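Skate and stick maintenance at home

Updated Tuesday, February 25, 2025

Most of the work on a pair of hockey skates can be done on a kitchen worktop or a garage bench between sharpenings. The notes below cover blades, rivets, boots, sticks and the smell. Full sharpening is left to a machine with a proper holder.

Drying the blades

Wipe the steel as soon as you come off the ice, then again at home. The first wipe removes snow. The second removes the condensation that forms when cold steel is carried into a warm car. Use a cotton cloth and keep it separate from the one used on the boots, which picks up grit. Hard walking guards are for walking only. Store the skates in fabric soakers and wash these every couple of weeks.

If orange spots appear, rub along the blade with 400 grit wet and dry paper on a flat block, with a drop of light oil. Work on the sides only. Stop when the spots have gone and wipe off the residue. Pitting on the running edge has to be ground out.

The work surface

A hard, flat surface that can be wiped down is best. Metal filings get into wood grain and turn up later in whatever you cut on it, so cover a timber bench with an old baking sheet or a sheet of aluminium. Put a folded towel under the boot to stop it sliding. Work under a strong side light, as overhead light hides burrs. 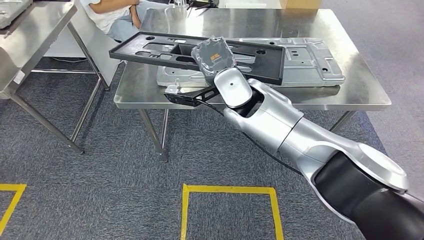 Metal plate on a stainless steel table.

Removing a burr

A freshly ground blade often carries a fine burr on the outside of each edge. Drag a fingernail lightly outwards across the steel at several points along its length. If it catches, there is a burr.

1. Clamp the skate upside down, with cloth in the jaws.
2. Lay a fine stone dead flat against the side of the blade. A 3,000 grit water stone is suitable.
3. Make one light pass from heel to toe.
4. Repeat on the other side.
5. Test with the nail and make another pass if needed.

Tilting the stone rounds the edge, and the only cure is another grind. The ceramic pocket stone from Marnik has a square step in the handle that holds it level. It costs more than a plain stone and wears no faster.

Checking that the edges are level

Place a straight coin or a small steel rule across the blade so that it rests on both edges, and look along the skate from the heel. The rule should sit square to the blade. If one end is visibly high, the grind was off centre and the skate should go back to the shop. Check at the toe, the middle and the heel, as a blade can be level at one and out at another.

Loose rivets and bolts

Hold the boot in one hand and the blade holder in the other and twist gently. Any movement or clicking points to a loose copper rivet, and these need a press. Removable steel is simpler. On the Todetti holder the rear bolt takes a 2 mm hex key and should be tightened by hand until it just stops – the insert is brass and strips easily. Check it monthly in season.

Boots

Pull the footbeds out every time. Open the tongue right forward and slacken the laces to the third eyelet. Stand the boots in moving air at room temperature. A desk fan is adequate. Radiators soften the glue between the outsole and the quarter, and the sole starts to lift at the toe.

Laces can be washed in a mesh bag at 30 degrees. Replace them when the waxed coating has gone at the ankle, as they will slip there however hard they are pulled.
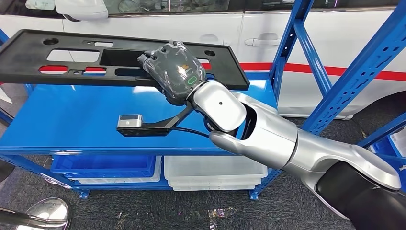
Footbeds should be washed by hand with a little washing-up liquid, rinsed until the water runs clear and pressed in a towel. Do not wring them, as the foam tears at the arch.

Sticks

To remove old tape, warm it with a hairdryer on the low setting and peel from the heel. Residue comes off with white spirit on a rag. Keep the spirit away from any chip in the blade, where it can reach the core.

Small chips at the toe can be filled with two-part epoxy. Clean out loose fibres, fill slightly proud, leave overnight and sand flush. Wear a mask and sand outdoors, as carbon dust is a lung irritant. A crack that runs up into the shaft is not worth repairing.

Wooden sticks should be stored flat. One left leaning in a corner from May until the new season will usually take a bend.

Gloves and pads

Soak in a bath of cool water with a cup of white vinegar, then rinse twice. Hang gloves by the cuff with the fingers down. Leather palms dry stiff and need to be worked by hand while slightly damp. The Jelleck drying rack holds a full set. A clothes airer with the gloves pegged at the cuff does the same job for less space.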